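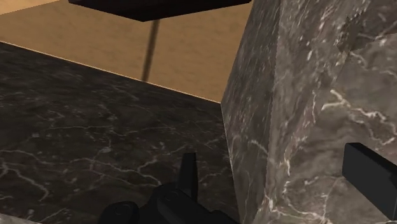
FOR IMMEDIATE RELEASE

# Nulley Community Kitchen to Open Its Doors in September with Supper Classes for New Cooks

NULLEY – After a long stretch of planning, a great many pots of coffee, and more kind phone calls than we could ever hope to return, the Nulley Community Kitchen is delighted to announce that it will open to the public this September. The kitchen will offer evening cooking classes, a weekly shared supper, and low-cost bench space for people who'd like to cook for sale but don't have the room to do it at home.

The new kitchen is on the ground floor of the old Sarken dry goods building, which many in town will remember for its creaky front steps and the big brass scale by the register. (The steps have been rebuilt. The scale is staying, and yes, you may weigh yourself on it.) The building had been standing empty when the Abou Jaoude family offered a long lease on very generous terms, and we'd like to thank them here, at the top, where they can't skip past it.

"I learned to cook in my aunt's kitchen, standing on a crate, and mostly being told to keep stirring," said Nilmini Weerasinghe, director of the Nulley Community Kitchen. "Plenty of people never had that. They've told me they feel silly asking how long to boil an egg at forty or fifty years old. Well, come and ask us! We'll boil one together, and then we'll have lunch."

## Supper Classes

The heart of the fall program is a set of 8 supper classes, each one running from 6:00 to 8:30 p.m. and ending with everybody sitting down to eat what they've made. The classes start gently, with soups, rice, and a good pan of roasted vegetables, and work up to bread, dumplings, and a whole roast chicken with gravy. You can sign up for the full set or just drop in for the evenings that sound tasty to you.

Jui-lin Chou will teach the dumpling and noodle evenings, and Getachew Woldegiorgis will lead the classes on stews and flatbreads. Both have cooked for restaurants and for very large families, and both say the families were harder to please.

"People worry a great deal about getting the folds right," said Chou. "A crooked dumpling tastes the same as a straight one as long as it's closed. I tell my students to fill them a little less than they want to, pinch hard, and keep going. By the second tray they're chatting and not even looking at their hands."

Aprons, knives, and ingredients are included in the price of every class. Students are asked to wear closed shoes and to bring a container with a lid, as there are nearly always leftovers, and we'd hate to see good stew go to waste.

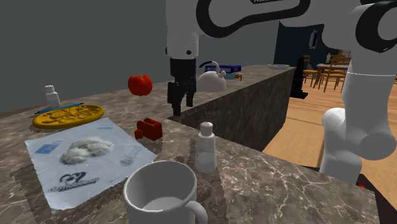
## Shared Suppers and Bench Space

The weekly shared supper is open to anyone at all, whether or not they've ever taken a class. There is no set price. Guests pay what they can into the jar by the door, and those who can't are every bit as welcome. The menu will depend on what local growers have plenty of, so early guests should expect a lot of squash, and we'd ask them to be good-natured about it.

Bench space for small food businesses can be booked by the half day. The rate includes cold storage for the day of the booking, use of the ovens and mixers, and a short safety walk-through for first-time users. Pieter Van Wyk, who runs the booking desk, is happy to talk people through the county paperwork – he has filled in those forms for his own pickle business and knows which page everyone forgets to sign.

## How It Was Paid For

The kitchen was funded by gifts from 157 households, along with the proceeds of 3 very lively bake sales. The walnut cake recipe from the last of those has been requested so often that it will be printed and left in a stack by the front door.

"We got checks with little notes tucked in, and recipes, and one long letter about a grandmother's plum jam," said Weerasinghe. "I've kept every single one of them. I'd like to make that jam, too, if the plums are any good."

## Signing Up

Places in the supper classes can be reserved in person at the kitchen's front desk or by telephone between 10:00 a.m. and 4:00 p.m. Children 8 and older may attend with a grown-up. Please mention allergies when you reserve, so that the teachers can plan their shopping.

**Media contact:** Sum-yee Kao, Nulley Community Kitchen. Reporters are warmly invited to visit before the opening and should let Ms. Kao know if they'd like to stay for supper.

###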